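The Toltholm clear cup is the one we reach for when a room full of people needs water and there's one short coffee break to get everybody served. It's a plain plastic tumbler, see-through, stackable, and light enough that a full sleeve goes under one arm. We've carried it since November and it has quietly become our favorite thing in the drinkware section!

## At a glance

| | |
|---|---|
| Maker | Toltholm |
| Type | Reusable clear plastic tumbler |
| Height | 90 mm |
| Weight of a sleeve | 480 g |
| Cups per sleeve | 9 |
| Lid | Sold separately |
| Dishwasher | Top rack |

## What it's like to use

The first thing you notice is how little it gets in the way. You can see what's in it and how much is left, which sounds like nothing until you've poured for a long table and want to know who needs a refill. Water, iced tea, lemonade, orange juice, they all look good in it (tomato juice too, if that's your thing).

The walls have some give, but not so much that the cup folds when you grab it in a hurry. It feels closer to a cafeteria tumbler than to a party cup. The rim is smooth all the way around, with no seam to catch on your lip, and the base is wide enough that we feel fine putting it down next to a keyboard. Next to a laptop, we'd still add the lid.

Clear plastic takes on the color of its surroundings. On a dark counter the cup looks almost gray. On a white table it can look slightly warm, with a hint of yellow along the rim and down the side, and the rim picks up a bright streak from overhead lights. We like that, as it makes the edge easy to find when you reach over without really looking.
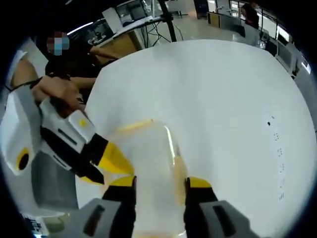
## Where it fits best

**Shared offices and workshops.** Put a sleeve beside the water cooler and let people help themselves. The cups stack straight and come apart without a fight, even fresh out of the dishwasher, thanks to three small ribs on the inside near the base.

**Classrooms.** Good for drinks, and just as good for holding pencils, beads, rinse water for brushes or seedlings. We know of one art room that bought a second set purely for paint.

**Home.** It's a great bathroom cup, and a great porch cup in summer. Kids can manage it with one hand once they're past the sippy stage.

It isn't the right cup for hot drinks. Coffee and tea straight from the pot will soften the wall and make it hard to hold, so go with the Hayat double-wall mug for those. It also isn't meant for the microwave or the freezer.

## Care

Wash before first use. Top rack, regular cycle, no heated dry if you can switch it off. By hand, use a soft sponge and skip the scouring side, because fine scratches are what make clear cups turn cloudy over time. For hard-water film, soak in warm water with a splash of white vinegar, then rinse well.

Store them stacked, right side up, out of direct sun. Don't leave them nested while wet for the whole weekend, or they'll smell like a closed cupboard.

## Goes well with

- **Toltholm snap lid.** Fits this cup only. Comes with a straw opening and a little plug.
- **Brotent serving tray.** Raised lip, holds a full sleeve of cups with room for a small pitcher.
- **Tramden wall dispenser.** Takes one sleeve and releases cups from the bottom. Screws are included, wall plugs aren't.

## Ordering

Sold by the sleeve. If you want to try the size first, add a single sample cup to any order and we'll tuck it in the box. Unused sleeves can come back to us as long as the wrap is still closed.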